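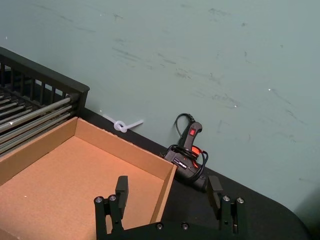
Facilities_Ovbridge
Posted 2 February 2022
The Ovbridge Records Office is preparing a revised standard for the repainting of interior walls in shared workrooms, and comments are invited from members of this board who hold similar responsibilities. Under the present standard, all workrooms are repainted on a fixed cycle regardless of condition. The proposed standard would replace the cycle with an inspection, and a room would be scheduled only when its walls meet a stated threshold of wear. The difficulty lies in stating the threshold. A pale blue-green wall behind a black tabletop, with gray streaks across the upper part and a band of darker diagonal scrapes lower down, would be placed by one inspector in the category "clean only" and by another in the category "repaint." Both categories are in the draft and neither is well defined. Members are asked to indicate how their own institutions draw the line, and whether written definitions have held up in use.

plant_office_7
Our definitions are as follows. A smudge is a mark that can be removed with a damp cloth and mild soap. A scuff is material left on the paint by another object and may call for a melamine sponge. A scrape is a mark in which the paint film itself has been broken. Only the third counts toward repainting. The inspector is required to attempt cleaning on a small area before recording a category. This office has used the test for several years and considers it adequate.

Nouri_Estates
The test described above is sound for gloss and satin finishes. It is less reliable for matte paint. Rubbing a matte wall will often produce a polished patch that is more noticeable than the original mark, particularly under side light. At Nouri the inspector is not permitted to rub any matte surface below eye level without approval. We have had to repaint entire walls as a result of well-meant cleaning.

plant_office_7
That has not been the experience here. If the cloth is damp and not wet, and the pressure is light, burnishing is rare. I would suggest that the product or the pressure was at fault in the cases mentioned.

Nouri_Estates
The product was the one recommended by the paint supplier, and the staff had been trained in its use. I do not wish to prolong the point, but the draft standard should not assume that every matte wall can be washed. Some of the older flat paints cannot.

Ernorent Property Services
Ernorent manages leased workrooms and must consider the question from the side of the lease. Our agreements refer to "ordinary wear," and in our reading streaks and shallow marks behind furniture fall within that phrase. Where a table is kept against a wall, marks just above the table are to be expected and are not charged to the occupant. Marks well above the table are reviewed one at a time. We recommend that the Ovbridge draft state who bears the cost in each category, as the definitions will be argued over chiefly when money is involved.

Facilities_Ovbridge
The Ovbridge rooms are occupied by our own departments, and repainting is paid from a central account. The point is nevertheless useful, as two departments have asked whether they may pay for earlier repainting from their own funds. The draft is silent on this.

archive_stairs
May I ask whether the building is an old one? Ours was completed in 1890 and several rooms have lime plaster under later coats. Modern wall paint on lime plaster fails in its own manner, and a mark that appears to be a scrape may be the start of peeling from behind. An inspector who looks only at the surface will record it wrongly. We added a line to the form for "sound when tapped."

Facilities_Ovbridge
The main building dates from a later period and has drywall throughout. The annex has plaster in the entrance hall only. The suggestion will be noted for the annex.

Eltik_Maintenance
I must disagree with the general direction of the proposal. Eltik moved from a fixed cycle to inspection and has since moved back. There are 141 rooms in our care. The inspections took more staff time than expected, and the results were disputed by occupants who believed that a neighboring room had been treated more favorably. A fixed cycle is understood by everyone and can be placed in a budget well in advance. Some walls are painted sooner than necessary. In our view this is an acceptable cost.

plant_office_7
Was the inspection carried out by one person or several?

Eltik_Maintenance
Several, on rotation. I recognize that a single inspector would have given more consistent results. We did not have a single inspector to spare.

Ernorent Property Services
A middle course is available. Corridors and entrances, where wear is predictable, remain on a cycle. Workrooms and storage rooms are inspected. This is the arrangement in our larger buildings and it has reduced the inspection list to 55 rooms.

Nouri_Estates
I would support the arrangement described by Ernorent. I would also ask that the draft require a record of the paint used in each room, including the finish and the batch. Touch-up work on a pale color is seldom invisible even with the correct can. With a guess at the color it is worse than the scrape.

archive_stairs
Seconded. Our record is a card taped inside the electrical closet on each floor. It has been more dependable than the database.

Facilities_Ovbridge
The comments have been collected. The next version will separate corridors from workrooms, will include the three definitions given by plant_office_7 with an exception for matte finishes, and will require a paint record. The question of departments paying for early work has been referred upward. The revised text is expected to take effect in September. Further remarks on the cleaning test may be added to this thread.

plant_office_7
I would ask that the matte exception be limited to walls where a trial patch has failed. As worded, it will excuse every room from being cleaned at all.

Nouri_Estates
By the time a trial patch has failed, the wall has the patch on it. I would ask that the exception stand as written.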